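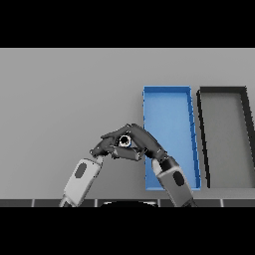

Why Did the Robot Stop? A Safety Story for Young Readers

The Bremlow Learning Center welcomes young readers to its series on machines and how they work. This page tells the story of a fault in a robot called Rozīte. It is suitable for readers aged eight and older, and for adults who wish to read along.

Meet Rozīte

Rozīte has two arms and two hands. Each hand has long fingers that bend at the joints, much as your own fingers do. The picture at the top of this page was made by a computer. It shows a pretend robot working in a pretend room, with a blue tray and a dark tray beside it. Engineers call this a simulation. A robot can practice a job in a simulation many times before it tries the job with real parts.

Rozīte's job was to sort small round parts. It had to pick up a part, hold it between both hands, turn it, and place it in the correct tray. In the simulation, Rozīte practiced this job 1000 times.

What Went Wrong

In August, the real Rozīte began work in the test room at Bornano. The first 336 parts were sorted without difficulty. On the next part, both hands closed as usual, but the left hand did not stop closing. It kept squeezing. The part cracked, and a small piece flew across the table.

No one was hurt. Rozīte was working behind a clear safety screen, and the piece struck the screen and fell. An engineer pressed the red emergency stop button, and both arms became still.

Finding the Cause

The engineer in charge, Inese Sepp, asked that nothing be touched until the team had taken notes. This is a rule at Bornano. If people tidy up too soon, they may clear away the clues.

The team then looked at the sensors. A sensor is a part that measures something and sends the answer to the robot's computer. Rozīte has a sensor in each fingertip that measures how hard the finger is pressing. You have something similar in your skin. It is how you can hold an egg without breaking it.

One wire in the left hand had worn thin from bending. When it broke, the sensor sent the number zero. The computer read this as "the finger is not touching anything yet" and told the finger to keep closing. The computer followed its instructions correctly, but it had been given a wrong number.

The simulation had not shown this problem. Wires in the simulation never wear out.

How It Was Repaired

The broken wire was replaced with a stronger one. The team also changed the program, which is named Brotovix. The program now compares the two hands. If one hand feels the part and the other feels nothing, Rozīte stops and waits for a person to check.

Finally, broken wires were added to the simulation on purpose, so that Rozīte could practice stopping. The team ran 40 of these tests before the real robot was switched on again.

Words to Know

Fault - something in a machine that is not working as it should.
Sensor - a part that measures things such as pressure, light or heat.
Simulation - a computer model used for practice and testing.
Emergency stop - a button that halts a machine at once.

Staying Safe Near Robots

Stay behind the screen or the painted line.
Never reach toward a robot, even when it is still - it may be waiting for its next instruction.
Tell an adult if you hear a strange noise or see a loose part.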